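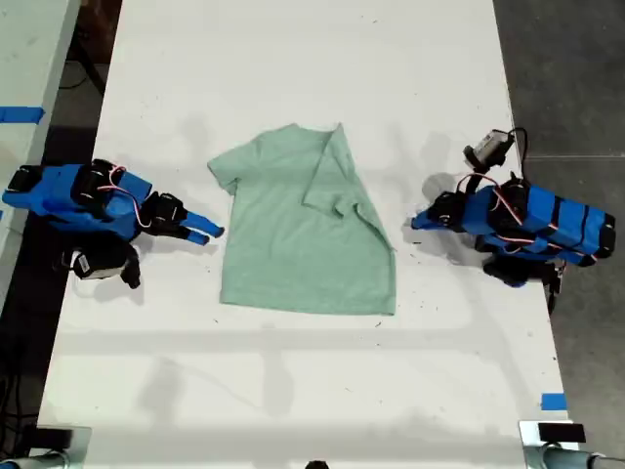

Clothing Labels and What They Claim
Handout 2, Gullthorpe Evening Program
Course leader: Todor Dimitriou

Read this before you believe a hang tag. "Green" has no fixed meaning on most of the tags you'll bring in. Neither does "conscious." If a label gives a percentage, ask what it's a percentage of. A shirt sold as "made with recycled fiber" may hold 50 percent or 2, and the big print won't tell you.

Water claims are worse. The Trakamex leaflet we read last session says a shirt "saves 800 liters." Compared with what? The leaflet skips that part. I wrote to them in February and got a coupon.

Color tells you nothing either. Pale mint and sage sell as natural shades, and they come out of a dye bath like any other.
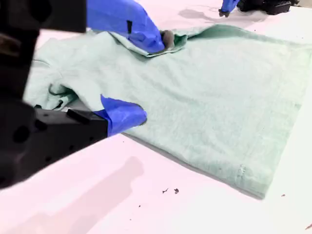 How long does it last?

Wear matters more than fiber, or so I suspect. The Joubert survey asked 8 households in Pratby how often they wore their shirts. That's thin, and people flatter themselves. Bring your own tally next time, and don't round up.

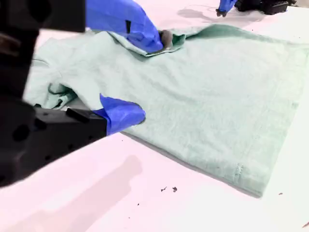 Chantelle Ngcobo objected that a small survey still beats a slogan, and that I trust no numbers at all. Fair enough. Reread page 2 with her point in mind.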